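The new pair of hands at Lollville

Delia Pop has spent most of her working life picking up bottles. Now she's teaching something else to do it, and she has opinions about how it's going.
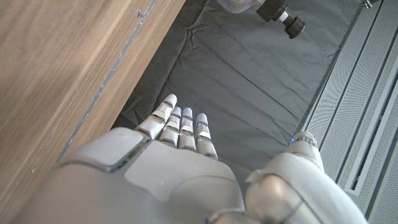 Four fingers and a thumb over the grey cloth at Lollville, with a bottle lying just ahead.

I got to Lollville at ten to six in the morning, which I don't recommend, and the first person I met told me I was standing in the wrong place. "You're in its elbow room," said Delia Pop, and moved me two steps to the left by the sleeve of my coat. Then she went and found me a tea.

Lollville is a refill works. Cafés, salons and a couple of hotel chains send back their empty bottles, and the people here sort them, take the fittings off, wash them, fill them and send them out again. It sits on the Nadberg road between a tile merchant and a place that does windscreens, and from outside you'd never guess that 3,098 bottles went through it the day before I came. (I know because it's chalked up on a board by the clocking-in machine, and everybody glances at it on the way past, even the ones who claim they don't.)

Most of those bottles still go through human hands. The washing has been done by machine for years, and so has the filling. What's left is the fiddly bit at the front: picking a bottle out of whatever heap it arrived in, turning it the right way round, looking at the neck and deciding what sort of cap you're up against. Some have a plain lid. Some have pumps. Some have what the staff call a chimney, a stack of collars and rings that has to come off in the right order or you'll crack the lot.

Delia did that job for eleven years before her wrists started to complain. Last spring she was asked if she'd like to try training the robot on bench four instead. She said yes before she'd asked what it paid.

"My husband thought I was mad," she told me. "He said you're teaching it to take your job. I said, love, have you seen my job?"

The hand on bench four was the thing I'd come to see, and I'll admit I stared at it. I'd been expecting a claw, I think, or one of those suction cups you see in films about warehouses. The fingers are slim and jointed all the way along, mostly white with little grey bands at the knuckles, and there's a great chunky thumb that looks as if it was borrowed from a bigger hand altogether. A tiny blue light glows near the end of it. Delia says you stop noticing the light after a week. I'd noticed it about forty times by lunch.

The bottles are laid on a dark cloth for practice, and the cloth was Delia's idea. On bare worktop the clear ones skidded off whenever a finger caught them wrong, and she got tired of crawling after them. So she brought in a length of grey fabric left over from some curtains. The engineers were a bit sniffy, because it creases, and creases give the robot more to work out. She left it there anyway and it's been there ever since, creases and all.

The engineers, by the way, are two people. Florin Ursu comes over from Goltska, the firm that supplied the system, and Rin Ogura works for Lollville itself and used to look after the washing line. They get on very well and disagree about nearly everything. Florin would like the bottles presented the same way each time. Rin thinks that's cheating.

"They don't come off the lorry in a nice row," she said. "If it can only do tidy, we've bought a very expensive ornament."

So they do untidy. Bottles on their sides, bottles with the neck pointing off at an angle, bottles pushed up near the edge. Delia sets one down, steps back, and the hand reaches out over the cloth with its fingers held straight, almost politely, as if it were about to be introduced. Then it has a go. While I was watching it managed a lovely clean pick, and I said "oh, well done!" out loud to a machine. On the very next try it nudged the bottle gently away from itself three times running, like someone trying to pick up soap in the bath. Delia marks every attempt on a sheet, good or bad. The target for December is 91 good picks in every hundred, and she wouldn't tell me how close they are.

What I really wanted to know was how everyone else felt about it, so I had my sandwiches in the canteen and asked.

It was a mixed bag. Marisa Cattaneo runs the early shift and has the job of drawing up who goes where, and she was frank with me. There were 600 hours of sick leave on the sorting benches last year, nearly all of it hands, wrists and shoulders. She has trouble filling the jobs and more trouble keeping people in them. If the robot takes the worst of it, she says, she'll bake it a cake. But she's also the one who has to answer when somebody asks what happens to bench five, and she hasn't got an answer yet. The company has promised in writing that there'll be no redundancies on sorting for two years. "Two years is a long time or no time," she said. "Depends if you've got a mortgage."

At the next table was Delia Pîrvu. There are two Delias, yes — they're known as Big D and Little D, and they're exactly the same height. Little D is still on bench two and she isn't keen. She likes the sorting. She likes standing next to people and talking all morning while her hands get on with things, and she's worried that what's coming is a lot of standing by yourself minding a screen. She'd been offered the training course and turned it down.

"I'm quick," she said. "I can do a chimney in four seconds. Who's going to care about that?"

I went back and timed her after lunch. It was nearer three.

There's money in it too, of course, though less than you might imagine. Big D got a rise of 2,000 a year when she moved to bench four, and it took a certain amount of arguing, since the first offer was a new job title and a lanyard. She has kept the lanyard. Brynjólfsdóttir, the family company that owns Lollville and two other refill works further north, says anyone who finishes the course will go up to the same grade. Four people have signed up so far. Marisa reckons more will go for it once they've seen somebody they know come out the other side.

What struck me, sitting on an upturned crate for most of the afternoon, was how much Big D knows that had never been written down. She can tell a perished collar by the way it catches the light. She knows which hotels send bottles back with the dregs in. Rin has been following her about with a notebook for months, trying to get it all on paper, and says she fills a new page most days. Some of it finds its way into the training. A fair bit, according to Rin, is still only in Delia's fingers.

By four the shift was thinning out and Florin was packing up his laptop. I asked Big D if she missed her old bench. She thought about it for a while, rubbing her wrist.

"I miss the gossip," she said. "I get it second-hand now."

Then she laid another bottle on the cloth, well off to one side where it would be awkward, and stepped back to see what the hand would make of it.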